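Celholm store - sealed source and records inspection
08/08/2019
Inspector: Menaka Miah. Site contact: Duván Sánchez.

Mark each line OK, NOT OK or N/A. Comments go under the line they belong to.

## 1. Access and paperwork

- [x] Visitor log signed at the gate - OK
- [x] License copy on the wall is the current one - OK
- [ ] Key register matches keys in the cabinet - NOT OK

Comment: Key 8 is signed out to Lenuța Grecu with no return time. She had it with her and showed it to us. The entry needs to be completed the same day, also when the key stays on site. 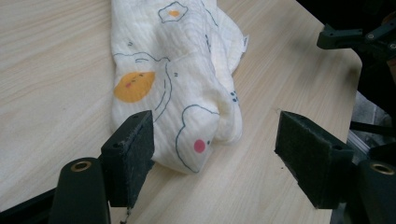
The spare key is held at the Clegg office and was not checked on this visit. Duván will send a signed note confirming that it is there.

## 2. Source inventory

- [x] Written inventory agrees with sources in the store - OK
- [x] Serial numbers readable without moving the shielding - OK
- [ ] Export file complete for items sent to Rondden - NOT OK

Comment: The inventory lists 168 sources and we found 168. Item 639 went to Rondden in February. The end-use statement is in the file, but the delivery receipt is missing. Ksawery Wysocka has asked them for it twice by email. Try the phone next, and write down who was spoken to.

- [x] Seals intact on the long-term cabinet - OK

Comment: Seal numbers were read aloud by one person and checked by another. Keep doing it that way.

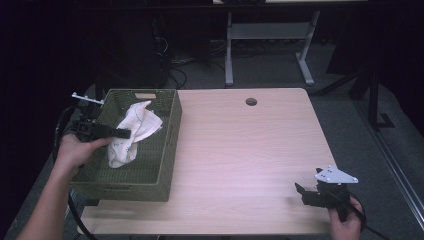 ## 3. Instruments

- [x] Survey meter inside its calibration date - OK
- [x] Battery and check source test done before entry - OK
- [ ] Backup meter available - NOT OK

Comment: The backup is at Cornine for repair. Borrow one until it comes back. No entry with a single meter after this visit.

## 4. Surfaces and swipes

- [x] Swipe kits sealed and in date - OK
- [x] Gloves changed between samples - OK
- [ ] Surface condition recorded before each swipe - NOT OK

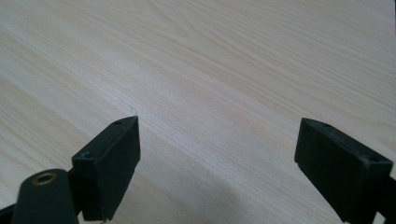 Swipe sheets from the last round give a location and a time but leave the surface box blank. Fill it in every time, even for a clean bench. Small marks count too. On a pale wood tabletop with streaky grain, a tiny thin dark mark could be a scratch or a fiber, and the sheet should say "mark, scratch or fiber" and give its position. Do not guess which. Maritza Mamani has the blank sheets.

## 5. Follow-up

1. Complete the key register - Lenuța
2. Receipt for item 639 - Ksawery
3. Loan meter on site before next entry - Duván

Lines marked OK do not need a reply. For the others, send the corrected page to Menaka with the old page attached.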